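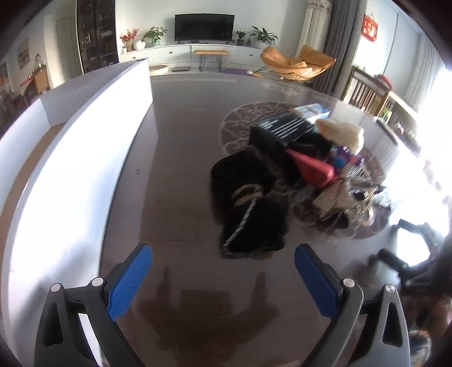

4. What people said about their living room tables

4.1 Where the stuff lands

I went into this part of the study expecting to write about kitchens. My whole first draft of the interview guide was kitchens, kitchens, kitchens, with one throwaway question near the end about where people put things when they come home. That throwaway question ate the paper. We mailed the long survey to 2981 households and got 2574 usable ones back (I'm still a little giddy about that return rate, and I owe Yaryna Hrytsenko a very large cake for the reminder postcards). When I read through the open answers, the living room table kept turning up in places where I hadn't asked about it at all.

People wrote about it under "storage." They wrote about it under "arguments." One man in Trirnilholm filled the entire back page with the history of his mother's coffee table and left the rest of the form blank, so he isn't in the usable pile, but I've kept his page pinned over my desk.

What I'm calling a landing surface is any flat top in a shared room where small personal things get put down without a decision being made. Lorenz Imhof, who coded half of the answers with me, wanted a tighter definition and he was probably right. We tried three. Each time we tightened it we lost answers that plainly belonged, like the woman who puts her mail on the piano lid, and so the loose one stayed in. Figure 4 has two of these tops, both dark and shiny, the second one with a dragon and cloud scrolls in the glass-topped surface and a pair of glasses lying among other small things.

4.2 Nice tables and ordinary tables

I had a hunch that a decorated table would get treated better. You'd think if somebody picked out a patterned top they'd want to look at it! Well, in the 200 follow-up interviews I asked everyone to tell me about the nicest table they'd ever owned and what was on it last night, and the answers were remotes, pills, a phone charger, reading glasses, nail clippers. The plain tables had the same list. Several people got a bit embarrassed at this point and started describing the table as it looks at holidays.

Reading glasses deserve their own paragraph. They came up more than keys did, which surprised me (keys were my bet, and I lost lunch over it to Andri Danzer). A lot of folks own more than one pair and keep a pair per room, and the living room pair is the one that never moves.

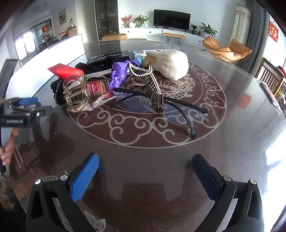

Folks were quite firm on this. "If those go to the bedroom I can't read the TV guide," one retired bus driver told me, and her husband nodded very hard on the sofa next to her. When I asked who was allowed to move the glasses, I got some of the longest answers in the whole set. Moving someone's mail was fine. Moving someone's cup was fine if it was empty. Glasses you left alone, even while dusting, and two people described dusting in a circle.

4.3 Boxes, trays and good intentions

Trays are the standard fix. Strebel's older housekeeping study (Ambros Strebel was kind enough to dig out his notes for me) treats a tray as a sign that the household has given in and made the pile official. I like that reading, but it didn't hold up so well with our people. Many of them had bought a tray or a box, put it right by the table, and gone on dropping things next to it. One family had two, one inside the other.

I should say that I only asked about trays in the second half of the interviews, after somebody in Geda showed me hers and I realized I'd been missing it. So please don't lean too hard on this section. Viera Ondrejka is running the tray question properly in June, with a set of households from Surnent as well, and she has a much better form than I did. Hers asks what was in the tray and what was beside it, as separate lines, and leaves room for a sketch.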